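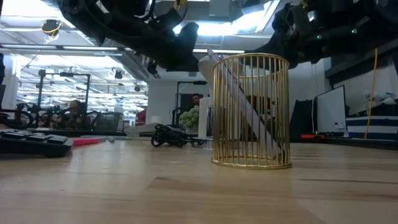
ゴストラ便り 第48号
机まわりの話 ペン立てを替えてみました

前号で引き出しの整理について長々と書いたところ、思いがけずたくさんのお便りをいただきました。ありがとうございます。なかでも多かったのが「引き出しはなんとか片づいたけれど、机の上に出しっぱなしのペンはどうしたらいいのでしょう」というご相談で、読みながら何度もうなずいてしまいました。わが家もまったく同じなのです。引き出しの中はすっきりしたのに、出ているものは相変わらず出ている。そこで今月は、ペン立てのことを書かせてください。

じつは昨年の十二月まで、わたしは陶器の大きなマグカップをペン立てにしていました。取っ手が欠けてしまって、捨てるに忍びなくて、というよくある成り行きです。重さがあって倒れないのはよいのですが、なにしろ中が見えません。インクの出なくなったボールペン、どこかの宿でもらった短い鉛筆、キャップだけになった蛍光ペン、そういうものが底のほうに静かにたまっていきます。年末の掃除で逆さにしたら、輪ゴムと一緒に外国の硬貨まで出てきて、しばらく手が止まりました（あれはいつの旅行のものだったのでしょう）。

それで思い切って、金色のワイヤーのペン立てに替えました。細い縦の棒がぐるりと筒になっていて、上と下を輪で留めただけの、たいへん簡単なつくりのものです。棒と棒のあいだから中身も向こう側も透けて見えるので、机に置いても壁ができたような感じがしません。明るい色の木の天板に金色がなかなかよく合って、朝のコーヒーを飲みながら、用もないのについ眺めてしまいます。

中が見えるというのは、使ってみると思った以上に効き目があります。使わないペンが入っていると、いやでも目につくのですね。最初の週はマグカップの中身をそっくり移してみたのですが、ぎゅうぎゅう詰めのワイヤーのペン立てというのはどうにも格好がつかず、二日で音を上げました。そこから少しずつ減らしていって、いまは淡い灰色がかった藤色の長いペンを一本、斜めに挿しておくくらいがいちばん落ち着いています。背の高いペンなので先が縁からひょいと出て、手を伸ばせばすぐに取れます。花を一輪だけ生けるときの気分に、ちょっと似ているかもしれません。

もっとも、一本しか使わない暮らしをしているわけではありません。ピンクがかった赤のマーカーはキーボードのすぐ脇に寝かせたままですし、灰色の細いペンもその奥に転がっています。原稿に印をつけるときは、立ててあるものを抜くより、横にあるものをつかむほうが早いのです。以前は、ペン立てがあるのだから全部そこに入れなくては、と思い込んでいましたが、よく使うものは手のそば、ときどき使うものは筒の中、と分けてしまったら気が楽になりました。片づけの本をお書きになる先生方には叱られそうですけれど。

お隣に何を置くかも、いろいろ試しました。いまのところ気に入っているのは小さな植物です。丸みのある薄い緑の葉が、金色の線のそばにあると、お互いにやさしく見えます。それから、縦に筋の入った白い円筒を並べました。ペン立ての棒も縦の線ですから、素材も色も違うのに、どことなく親戚同士のような顔をしています。色をそろえるよりも、こういう線の向きや形の似たものを寄せるほうが、机の上はまとまるような気がします。

さて、悩みの種はコードです。黒いケーブルがくるくると絡まって、ひとかたまりになっています。ペン立てがすっきりしたぶん、かえってこちらが目立つようになりました。この件については、読者のドゥアルテ・バプティスタさんから、古い靴ひもで束ねて机の裏側に回すとよい、というお手紙をいただいています。イラスト入りの、それは丁寧な説明でした。バプティスタさん、必ずやります。次の号までには、と書いてしまうと約束になってしまうので、暖かくなるまでに、ということにさせてください。

お手入れのことも少しだけ。ワイヤーのものは、棒のあいだに細かい埃がつきます。わたしは乾いた絵筆で上から下へなでて、仕上げにやわらかい布で底の輪を拭いています。濡れた布を使ったときは、そのまま置かずに乾いた布でもう一度。天板が木の方は、底の輪で傷がつかないように、動かすときは引きずらずに持ち上げてあげてください。わたしはこれを一度忘れて、夫にたいそう悲しい顔をされました。気になる方は、フェルトを細く切って底に貼っておくとよいと思います。

細いシャープペンの芯や小さなクリップは、当然ながら隙間から逃げていきます。消しゴムのかけらもだめです。そういうこまごましたものは小皿か空き缶に任せて、ペン立てには長いものだけを入れるのがよさそうです。

ゴストラの店頭では、同じようなワイヤーの小物を集めた棚を、入口を入って左の窓辺に設けました。お値段は1000円からです。お使いのペンを一本お持ちいただければ、実際に挿してみて高さを確かめていただけます。短いペンがお好きな方は、ぜひそうなさってください。縁より低く沈んでしまうと、意外に取り出しにくいものです。夜は7時まで開けています。

みなさまの机の上のお話も、引き続きお待ちしています。欠けたマグカップを現役でお使いの方のお便りも大歓迎です。わたしのあのマグカップは、いま台所で菜箸を立てるのに使っています。

2021年2月28日
ゴストラ便り 編集係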